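Two Arms, One Messy Desk: Notes for the Serrano Robotics Club Talk
Saturday, November 19, 2022

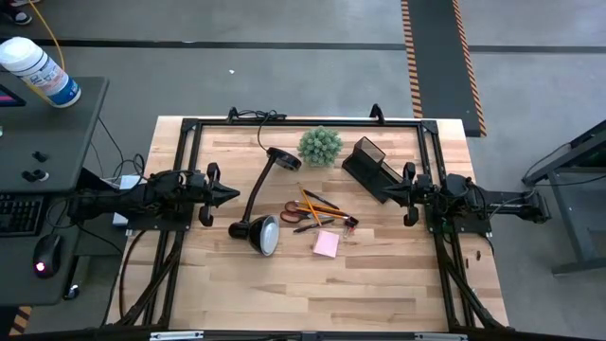 The Maltari table, with the lamp, the pencil holder and the pencils between the two grippers.

(Leave the picture up while folks find seats.)

Good morning, everybody, and thank you so much for coming in on a Saturday, I know there were pancakes somewhere! I'd like to tell you what our students have been up to since March, and I'll try to stay out of the weeds (no promises).

The project is called Maltari, and the job sounds like something your mom would ask for: tidy the desk. Stand the lamp up, get the pencil holder upright, put the pencils back in. Two arms have to share the work, and that sharing is where the students have spent most of their evenings.

Point at the holder. It's mesh and it's on its side, so ask the room which arm ought to go for it. Wait for hands. Kids always have opinions on this one.

Then the scissors, down in with the pencils. Our students argued over those for two whole meetings, bless them, and the plan they settled on is pencils first, scissors after.

Mention the practice log: 1393 runs written up so far, when the goal was 1000. Let them clap, the students earned it.

Next slide is the Mustuditz schedule. Remind parents that permission forms go in the folder by the door, and that Pliltier has the shirts ready in youth sizes too.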